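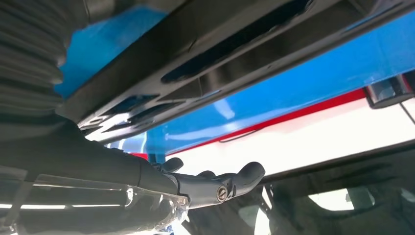

Clear plastic wrap, crumpled. Wrap and film of this sort is at the centre of the Utum take-back scheme.

FOR IMMEDIATE RELEASE
1/16/24

Clillance asks Ostora: where does the plastic film go?

Consumer group Clillance is calling on supermarket chain Ostora to publish full figures for Utum, its in-store collection scheme for plastic bags, wrap and film. Ostora's posters tell shoppers that their soft plastic gets "a second life". Clillance has been asking since July what kind of life that is, and has yet to get a straight answer.

The scheme now has bins in 119 shops. Ostora says that some 1,000 tonnes of film have been "diverted" through them. The word does a lot of work. Film that is burned for energy has been diverted from landfill, and so has film sitting in bales in a warehouse. A shopper who has washed out a bread bag and carried it back to the shop probably thinks it is being made into something.

"We would be very happy to be told that all of it is recycled," said Jennylyn Javier, head of campaigns at Clillance. "We asked for the share that is recycled, the share that is burned and the share that is sent abroad. We were sent a leaflet. When we asked again we were sent the same leaflet with a covering letter."

Clillance wrote to Ostora two times and to Doucet, the contractor that empties the bins, once. Doucet replied that its contract did not allow it to discuss what happens to the material after sorting. It did confirm that film with food on it is taken out, along with anything made of several layers stuck together. That would rule out most crisp packets and a good many pouches, both of which are shown on the front of the Utum bins as welcome.

The group also doubts Ostora's claim that Utum has "cut plastic". Collecting plastic does not cut it. Ostora's published packaging report gives no yearly total for the film it sells, so there is no way to tell whether the chain is using less of it, more of it or the same amount.

"I have been putting my film in that bin for two years," said Loretta Bellamy, a member of Clillance and a regular Ostora customer. "I'm not going to stop on the strength of a press release, theirs or yours. I would like to know if I'm wasting my time."

Clillance is not asking shoppers to give up on the bins, and has no evidence that Ostora has broken any rule. It is asking the company to:

Publish the weight of film collected each year and where it ends up, by country and by type of treatment.

Take pictures of items that are always rejected off the bins.

Drop the phrase "a second life" until the figures are out.

State how much film it sells.

A copy of the letters is available on request. Ostora has been sent this release and any reply will be posted on the Clillance website in full, leaflets included.

ENDS

Media contact: Jennylyn Javier, Clillance press desk

Notes to editors
"Film" here covers carrier bags, bread bags, cling film, multipack wrap and similar soft plastics. Bottles, pots and trays are not part of Utum.
The tonnage is Ostora's own and has not been checked by Clillance.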